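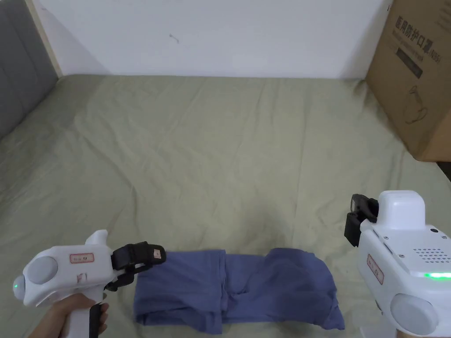
Wouter Geerts wanted to know whether the Skudetti binder would still be any use to a town with one stoplight and no interstate, and whether he could get it without the section on airports.

Yes to both. The airport section lifts right out. We've had enough towns ask that we stopped gluing it in.

Skudetti Site Visit Binder, by Grodis
Last updated: October

Sooner or later a company looking for a place to put a factory will call your town. They will give you very little notice and they won't tell you their name. They will call themselves Project Something, usually a bird, and they will want your water pressure, your wage figures, your soil borings and a lunch that doesn't drip.

The Skudetti is where you keep all that before the phone rings. It's a heavy three-ring binder with 200 printed worksheets, tabbed by subject, and a matching set of files you can fill in on a computer if your handwriting is like ours. Each sheet asks for one thing: who owns the parcel, what's under it, how wide the road is, which way the trucks would turn. Where a question belongs to the power company or the school district, the sheet says so at the top, and there's a blank for the person who promised to call you back.

The labor section got the most work in this edition. Visiting teams like to talk to residents, and residents like to talk about the 1990s. Harish Sengar rewrote the interview sheets so they ask about shift work, commuting and child care, and left a margin wide enough for everything else people are going to tell you anyway.

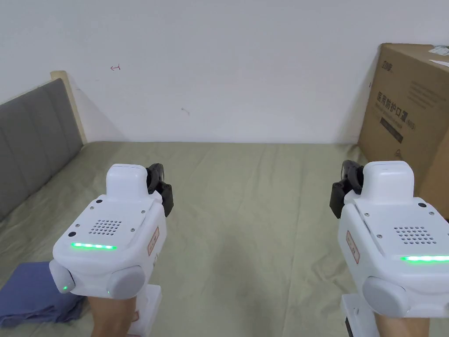

White hand-held grippers, left and right.

What you get
Binder with locking rings
200 worksheets, hole-punched
2 fold-out map sleeves, sized for county plats
6 blank tabs for local matters (floodplain, rail spur, the cousin who won't sell)
Fill-in files on a memory stick

Options
The Hikuteo insert covers empty buildings: ceiling height, floor load, dock doors, roof age. Order it if you have an old plant to show. The Rana insert is for bare ground and is mostly about sewers. Some towns buy both and then discover they have neither a building nor a sewer — we do take returns on unopened inserts.

Not included
Incentives advice. A ribbon. The giant scissors, which we looked into and can't ship.

Ordering
Purchase orders are fine. Tell us the name you want stamped on the spine, and please spell out the county, as there are a lot of Washingtons. Refill sheets are sold by section, and the labor sheets run out first.

Shares: 6 | Comments: 2

We use cookies to remember what's in your cart. By staying on this page you accept them.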